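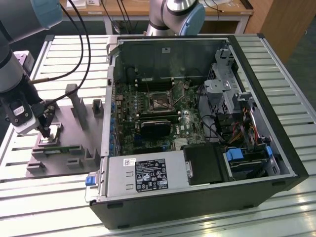

Evaristo Zamudio wrote in to ask why I keep going on about the planner when, in his view, the whole job is a force control problem. His point was that once the part is within a millimetre or two of the slot, the path that got it there no longer matters, and all the interesting failures happen after that. He asked whether I'd be better off with a dumb path and a clever last centimetre.

He is partly right, and I've spent most of January 2023 on the last centimetre, so I'll start there.

The task is putting parts into a desktop computer with the case lying on its side. Memory modules are the one I care about most at the moment. They are long and thin, they only go in one way round, and they need a firm push at the end. A person does it by feel. The software has to do it with a force reading at the wrist and a rough idea of where the slot is.

The old version of Mirness (my control layer, for anyone new) had one insertion routine. It moved down until it felt contact, then ran a small spiral until the force dropped, then pushed. Spirals are fine for round pegs. For a long edge connector they are poor, because the part can drop in at one end and ride up at the other, and the force drop looks the same as a good seating. I had a lot of runs where the log said success and the module was sitting at an angle.

The new version does it in stages. It tilts the part slightly along its length, brings the low end down first, and looks for contact there. Then it slides along the slot until it feels the end wall, and only then rotates the part level. After that it has a known position along the slot and a fairly good one across it, and the push can be straight down. The push is limited by force and also by depth. If it reaches the force limit before it reaches the depth, it backs off and reports a jam. If it reaches the depth with hardly any force, it reports a miss. Both of those used to count as success.

Most of the tuning was in the slide. Too light and the part skips over the slot, too heavy and it digs in and stays put. I ended up with the controller loop at 500 hertz and a low-pass filter on the force signal that I'd made far too strong at first. The filter made the plots look lovely and delayed everything enough that the arm was reacting to contacts it had already gone past. Halving the filter made the plots ugly and the arm better behaved.

Now the planner, because I don't agree that the path doesn't matter.

The first problem is that a computer case is mostly walls. The drive cage, the supply and the rear panel all stick up around the board, and the gripper is wider than the part it holds. A path that is fine for the part can put a finger into the side of the cage. I plan for the gripper and part together, with the part attached as a collision shape at the moment of grasp. For a long time I attached it a moment too late, after the first lift, and the planner was quite happy to drag a module through the fixture on the way out.

The second problem is cables. I don't model them. I draw a box over the region where they tend to sit and tell the planner to keep out, and the box is bigger than it needs to be. This costs me some reachable space near the drives. There is a branch in Naltlow that tries to build the box from the depth image each time, and it works about as well as you'd expect on thin, shiny, bendy things. I've left it switched off.

The third is the second arm. With two arms over one case, the planner for each one treats the other as a fixed obstacle, using its last commanded position. That is safe only if the other arm is waiting. So they take turns, with a lock on the volume above the case. It wastes time. The lock gets handed over when an arm has cleared the top of the case plus a margin, and the waiting arm plans while it waits, so the gap is mostly hidden. Planning takes 300 milliseconds on a good day and 700 on a bad one, and the bad ones are nearly all when the goal is close to the rear panel.

On Evaristo's actual suggestion — a fixed path and a clever finish — I tried it for a bit. I saved a set of approach paths by hand and picked between them. It was faster and easier to debug. It stopped working as soon as I moved the case, and fixing that meant adding checks, and after a while the checks were a planner, only worse. I have kept the saved paths as a starting guess for the real one, though, and that has helped a fair amount.

Things that changed in the code this month, for those who pull it:

The insertion stages are now separate states, and each writes its own line to the log with the force and depth at exit.

Jam and miss are separate results. If your own scripts check for a plain failure they will need changing.

The default retry count is down to two. It was 14, which I set one evening back in June and forgot about, and it was hiding all sorts of trouble.

The tool offset is read from the config file at start-up and nowhere else. There used to be a second copy in the planner settings and the two had drifted apart.

Next on the list is slot finding. At present I locate the board once and work out every slot from the drawing, which is good enough for the tilt and slide but leaves the release of the latches a bit hit and miss. I'd like to look again from close up before each insertion. The trouble is that the gripper blocks a good part of the view by the time it is near, so the second look has to happen earlier than I'd like, with the arm held back a little. I have it working on recorded images and not yet on the arm.

Evaristo also asked for the raw force logs. I'll put them up once I've sorted out the timestamps, which are currently in two different clocks.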